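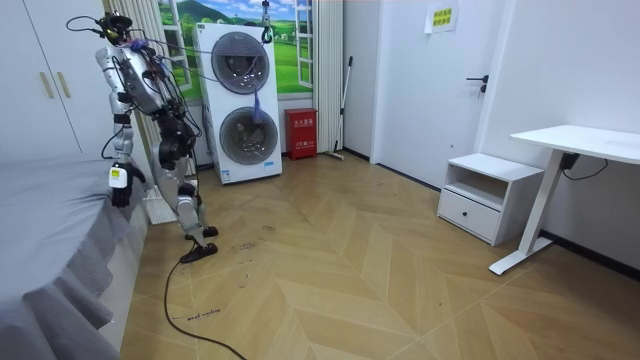
Marla Quintrell

Ticket: Bed cover creasing, skirt sitting high at one corner
Property: Jultavow, lower bedroom
Category: Linens / laundry
Status: Open, monitoring
Opened: September

Reported problem

The gray bed cover in the lower bedroom has been coming out of the dryer with a hard twist in the middle and set creases. After making the bed the creases are still there in the morning. Second complaint on the same bed: the skirt does not hang level, and the pale base shows under it at the corner nearest the white cabinet.

Equipment

Stacked pair in the same room, in front of the hills mural. Washer below, dryer above. Both were put in when the room was redone and neither has been serviced since. Cover is from Trovevus, 100 percent cotton shell. Skirt came with the bed and is a darker gray.

Checked so far

Lint screen on the dryer was clean. Ran a towel load and it dried normally, so heat and airflow look OK. Washer spins up and drains. No error on either machine.

Washed the cover alone on the normal cycle, high spin. It came out as a rope. Moved it to the dryer as it was and ran 50 minutes. Outside dry, middle damp, creases set. This matches the report.

Ran it again on the bulky cycle with low spin. Much less twisting. Shook it out over the bed before loading the dryer and stopped the dryer once to turn the cover over. Dry all the way through. A few creases left, all of them soft.

Dryer balls (2, the wool ones from the hall closet) made no difference that I could see. Put them back.

Measured the skirt on the long side and the short side. Same drop on both. The skirt itself has not shrunk. The platform piece it is sewn to had slid toward the head end and was pulling the corner up.

Pulled the platform piece back toward the foot and remade the bed. Plastic basket is on the floor by the corner. 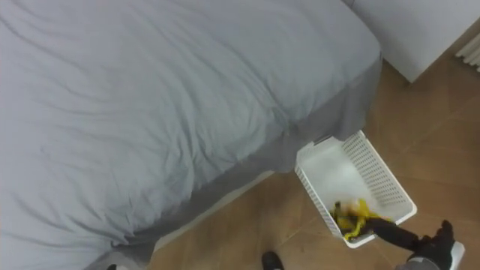
Current state

Creasing on the cover is shallow and I am calling it acceptable for a made bed. No ironing. The base still shows in a narrow strip below the skirt. With the corner pulled down as far as it goes, that is the length of the skirt. Gathers near the corner are a little puckered and I did not try to press them out.

Steps for whoever does the next change

1. Cover goes in alone. No sheets, no towels.
2. Bulky cycle, low spin.
3. Shake out fully before it goes in the dryer. Stop it halfway and turn it.
4. Take it out right when it ends and put it straight on the bed.
5. Lift the foot of the mattress and check the platform piece before making the bed.

Outstanding

Asked Zondham for a price on a skirt with a longer drop. Waiting on a reply. If they don't carry the darker gray, try Ung, where the curtain panel came from.

Non-slip strips for the platform piece are on the supply order, pack of 5. Fit them at the next full change and add a note here on whether it moved.

Do not close until the cover has been through the wash again.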